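The Finishing Room After February

Readers of this blog will recall that I manage the returns and finishing department at Kurham, a garment rental and laundry firm that supplies team uniforms, choir robes and school sportswear. I have written here before about scheduling and about the long dispute over the loading door. The present entry concerns the introduction of automated handling in the finishing room, which began in February, and its effect on the people employed there. The opinions are my own and have not been reviewed by the company.

The department handles 2,000 pieces on an ordinary day. Each returned piece must be picked out of a heap, opened, inspected at the seams and hem, and either folded for stock or sent to mending. Until this year every one of those steps was done by hand. The work is light, but it is repeated all day, and for a long time the most frequent entry in our health log was pain in the wrist and shoulder.

The company signed an agreement with Zarex for 2 two-armed stations. Management presented the plan at a meeting in the canteen, and the presentation was, in my view, too short. It dealt at length with output and said very little about duties. Several employees left the room believing that their positions would end by summer. A written statement followed some time later, confirming that no permanent post would be removed and that the stations would first be used only for opening and spreading. That statement should have been in people's hands on the first day.

Wakana Amano has worked in finishing longer than anyone else on the present staff. She was asked to advise on how garments ought to be held, and she accepted on the condition that the hours be counted as paid training. Her notes ran to several pages. A knitted hem must be taken close to the corner. A cuff must never be used as a pulling point. Fabric should be drawn out until the edge lies nearly straight, then no further. These are matters she had taught to every new employee by demonstration, and until this year they had not been written down anywhere in the building. The notes are now part of the induction folder, and her grade was revised to reflect the additional work.

Other changes have been less welcome. The pace of the room used to be set by the people in it. An employee who wished to slow down after lunch could do so and make up the difference later. The inspection table now receives its work from the stations, and pieces arrive whether or not the inspector is ready. Hertta Pitkänen raised this matter in writing, and I believe she was correct to do so. We have since placed a holding rack between the stations and the table, and the inspector decides when the rack is emptied. The arrangement takes up floor space we can hardly spare - the mending trolleys have been moved to the corridor - but complaints have fallen.

Conversation has also suffered. Four people at one long table will talk. Two people at separate posts, with a machine between them, mostly do not. I have no remedy to report beyond a rotation that brings everyone back to the mending bench for part of each shift.
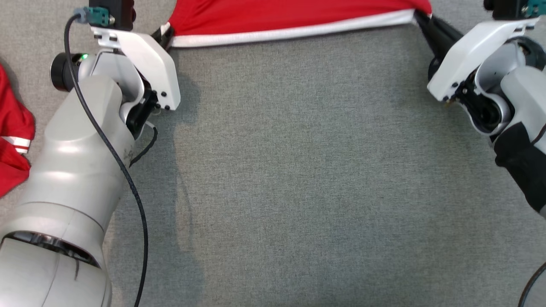
Spreading a red garment by the hem, with another on the carpet at left.

With regard to skill, the questions I receive most often come from colleagues at other firms who wish to know whether the staff have become machine minders. To some degree they have. An employee assigned to a station clears faults, sets aside pieces with tangled drawstrings, and records each stop on form 718, a document that could be improved. On the other hand, inspection has become a recognized post with its own training, and three employees have applied for it.

The agreement with Zarex is to be reviewed before any further equipment is ordered. I have asked that two members of the finishing staff attend the review with full speaking rights, and that the shift rotation be placed on the agenda as a separate item. The first request has been granted. I am awaiting a reply to the second.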